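Heart quilts wanted back on beds by end of September, says Plurkia linen scheme

The bedding swap at Plurkia has passed its first target, with 2,293 items handed in since the doors opened. Quilts mostly, but also blankets, pillow cases, a good few single sheets with no partner. Organisers had hoped for 1,138.

The scheme takes in clean bedding from households that have finished with it and passes it to families moving into the flats on the old Sutanto site. 168 flats, most of them now let. Many tenants arriving with a mattress and not much else.

Rohani Hutapea, who runs the sorting room, said childrens bedding was going fastest. "Anything with a pattern on it. We put plain grey out and it sits there till teatime. Hearts, animals, gone before we've got the kettle on."

Each family gets a bed made up before they get the keys, with a spread, one warm blanket and whatever clothes have been put by for them, folded and left on top. The dressing of the rooms is done in the mornings, two flats at a time.
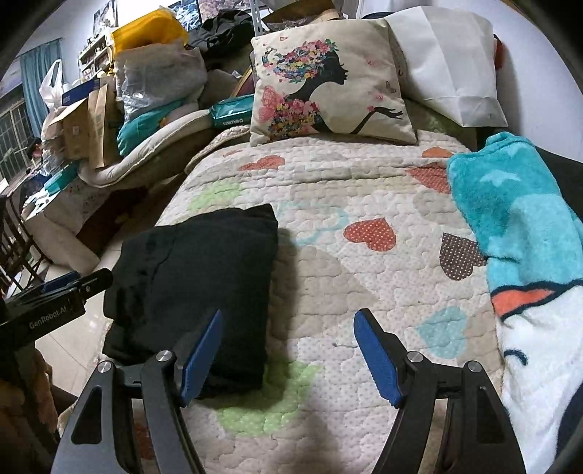
Made-up beds have been the part tenants mention most, according to Afiq Yeoh, who looks after the moving-in list. He said one mother had asked if the room belonged to somebody else. The children's rooms are kept cheerful on purpose: a white quilted spread with coloured hearts, spotty orange and brown ones among them, and a turquoise fleece with a cartoon face on it for when the heating is slow to get going. Black clothes are folded in with the rest if thats what the family has asked for. Yeoh said teenagers nearly always do.

Still short of: double duvets, fitted sheets in any size, fleece blankets. Not short of: cushions. Please, no more cushions, said Hutapea. Old pillows cannot be taken either, and electric blankets have to go to the council tip.

Washing is being done at Gridine, the laundry on the corner, which has given the scheme 100 free loads and will charge half price after that. Quilted spreads go through on a cool wash and are line dried where their is room, as the stitching puckers in the big dryers. That has slowed things up a bit. Hutapea said a second drying room had been offered at Plikow but the lights need looking at first.

Drop-off is at the side entrance, 9am to 1pm, bags tied and marked single or double. Anyone who can spare a morning to help make beds should ask for Yeoh at the desk. Last handover of keys is due before the end of September.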